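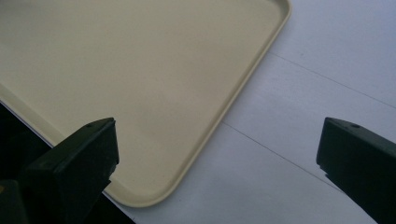

白桌面上的米色托盘

昨晚守开票守到凌晨，嗓子都哑了，现在还是兴奋得坐不住，趁咖啡没凉先写一串，想到哪儿说到哪儿。

先说结果：Pustirov区议会补选，Ekua Sarpong赢了，领先82票！总共投出3,519张有效票，82票是什么概念，就是一栋楼的人出不出门的差别。我从第一个投票站的数字贴出来就开始拿铅笔加，加到后面手都在抖。

背景补一下，给外地的朋友：Pustirov区这个席位，Tetteh Ansah那一派坐了整整六届，连着六届！上一回对手连像样的海报都没贴几张。这次因为老议员退休才有补选，大家原本都当走过场，报纸给的版面还没有菜市场改造的多。

候选人一共三位：Ekua Sarpong，无党派，教过书，后来管公交线路的乘客投诉；Dede Gyamfi，Ansah派推出来接班的；还有Benvinda Pinheiro，主打租房问题。三个人的辩论我去听了两场，第二场比第一场好看太多，Pinheiro讲押金那一段全场都在鼓掌（包括坐我前面那位戴着Gyamfi徽章的大叔）。

开票顺序也很有意思。先出来的是河边几个站，Gyamfi一路领先，Ansah派的人已经在走廊里握手了。然后北坡的三个站一起报，Sarpong一下子追平，屋里突然安静，只听见有人在翻纸。

晚上十一点多，就剩老学校那个站。工作人员把表拿出来的时候，我旁边的Carla Sleiman直接站到椅子上去看。她做选务观察员好多年了，平时稳得很，昨晚完全不稳，哈哈。

老学校站一报，Sarpong反超。Gyamfi团队当场要求复点，这完全是他们的权利，也点得很认真，一沓一沓重新来。复点完，差距还是82票，一张没变。我要给点票的各位鼓掌，那么晚了还能点成这样，真的厉害！

Gyamfi的败选讲话我也想夸一句。很短，没有甩锅，先祝贺对手，再谢谢自己的志愿者，最后说北坡的公交问题她会继续盯。散场时两边的人在门口聊了好一会儿，这种画面我愿意多看几次。

说到公交，这才是我觉得最值得聊的。Sarpong的竞选几乎就押在一条线上：北坡的晚班车。她从七月开始每天傍晚站在站牌底下跟人聊天，拿个本子记谁几点下班、等了多久。我当时还跟朋友说，这样能拉到几票啊……好吧，我收回。

北坡三个站的得票我对着上届的表看了两遍，变化最大的就是这一片。河边倒是基本没动。所以我的看法是，Ansah派的老票仓还在，只是以前不出门的人这次出门了。这是我个人的读法，等分站的完整数据贴出来再细看，欢迎来拆我的台。

接下来看什么？议会里两边席位咬得很紧，Sarpong这一票在预算表决上会非常关键。她昨晚被问到会不会跟谁结盟，回答是“一件一件谈”。Ansah本人还在议会里，听说已经约她喝茶了，这杯茶我太想旁听了。

第一场硬仗应该是市场改造的拨款。Pinheiro虽然没选上，但她那套押金登记的方案，Sarpong在台上公开说过愿意带进议会。要是真能成，输的人的主意也能落地，我觉得特别好。

有朋友私信问宣誓是哪天，通知还没出，出了我转。宣誓那场是公开的，旁听席要早点去占，上次我站了全程，腿都麻了。

另外，谁昨晚在会场捡到一支蓝色的铅笔，上面有牙印的，是我的，不用还了。

先去补觉，下午起来整理各站的数字，做成表贴在这串后面。有北坡的邻居愿意讲讲自己为什么去投票的，请一定留言，我每条都会看！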